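Vuslow (robot)

Vuslow is a two-armed tabletop robot built in a shared workshop in Ninport by Colm Keane and Ailbhe Ní Bhriain. It is a hobby build, not sold. Work began in August with two used arms and a pair of two-finger grippers. Control software by Tadhg Brennan.

Design

Two arms, one on each side of a table, facing in. Grippers open and close by linkage – one motor each. Early plans had a single arm on a rail, dropped after the rail bent. Arms and grippers are bought parts; the brackets, wiring and the control box (called the Drokport) were made in the workshop. Total spend is listed as $3000, of which $200 went on replacement fingertips and bolts.

Software

Runs on an old desktop PC. Moves are taught by hand, saved, then played back with small corrections from a head camera. Brennan rewrote the playback code 4 times. The last version is the one in use as of Aug 10, 2025. Earlier versions had trouble keeping the two arms in step, and the left one would often arrive first.

Tasks

The main task is packing and unpacking small goods: leaflets, cables, plugs, open cartons. Cables are the hard part. They bend, slide and catch on the finger joints, and a coil rarely sits the same way twice. Paper is easier if the box has a low front. 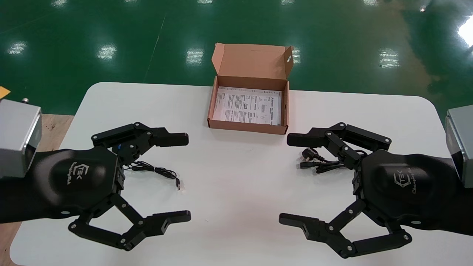

Boxes with attached lids were added to the task list after Saoirse Moynihan asked for them. Lid closing is still done by hand. Four builders have tried a lid routine so far, none kept. The side flaps are teh usual problem – they fold the wrong way and the lid jams on them.

Name

From a misspelled label on the first parts crate. Keane wanted to change it, Ní Bhriain did not.

See also

Nic Aodha gripper mount
Drokport control box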